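Willasgate Mending and Alterations – Frequently Asked Questions

Prices and turnaround times are on the separate price list. If your question isn't answered on this page, call the shop or stop by the counter.

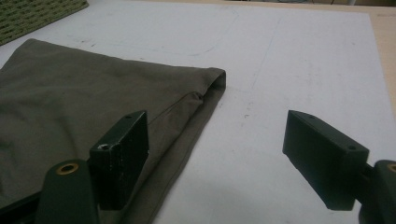

Do I need an appointment?

Not for hems, zippers, buttons, patches or small tears. Bring the item in during open hours and we'll write up a ticket. Formal wear and anything that needs more than one fitting is by appointment only. Sanne Van Beek handles those bookings.

Where are you?

Our counter is at 88 Carnegie Street in Willasgate, on the ground floor. Parking behind the building is free for customers after 4 p.m. and all day Sunday. The Skikavthorpe drop-off point is inside the Clundeo dry cleaners. They take items in and hand them back but can't quote prices or do fittings.

Should I wash my clothes first?

Yes. We don't accept unwashed items, and that includes coats. New pants and jeans should be washed and dried at least once before we hem them, the same way you plan to wash them from now on. Cotton can shrink in length, and we don't redo a hem for free if the pants shrank afterward.

How do I mark the length I want?

The best way is to wear the pants to the shop with the shoes you'll use most. We pin them while you stand. If you can't come in, pin one leg at home or send a pair that already fits, and we'll copy the inseam. Please don't cut anything yourself. Pen marks often don't come out, so use pins or masking tape.

Can you keep the original hem on jeans?

In most cases. We cut above the hem, take out the extra length and sew the old edge back on. A thin seam stays visible just above it. It costs more than a plain hem. Flared legs don't always line up, and Leandro Moya will tell you at the counter if yours won't.

Can you let pants down?

It depends on how much cloth is folded inside. Turn the cuff inside out and look before you make the trip. The old fold line may show after letting down, especially on darker cotton, and pressing won't always remove it. We can cover the line with a row of stitching or add a facing if there isn't enough cloth to turn under.

What don't you work on?

Leather, fur, wetsuits, tents, and climbing or safety gear of any kind. We also turn down coated rainwear when the coating is peeling. Upholstery goes to Patricio Sarmiento, who has his own workshop in Skikavthorpe and gives his own quotes.

How long does it take?

Most basic repairs are ready in 7 days. October is our busiest month and the wait can double, mainly from coat linings and school concert clothes. Rush service is available for plain hems only – ask before you leave the item.

What if I'm not happy with the work?

Bring it back with the ticket within two weeks, unwashed if possible. Olga Cifuentes looks at every return herself. If the stitching has failed or the length doesn't match the ticket, we fix it at no charge. A change of mind is billed as a new job.

What happens to clothes that aren't picked up?

We call twice. After 90 days, unclaimed items are donated. We have around 800 tickets open at any one time and no room to store finished work longer than that.

I lost my ticket. Can I still pick up?

Yes, with photo ID in the name on the order. Tickets have four digits, for example 2568, and if you remember the number it saves us some searching.

Do you teach classes?

Genivaldo Rangel runs a beginner hand sewing evening once a month. Sign up at the counter. Needles and thread are provided, and you should bring one thing to mend.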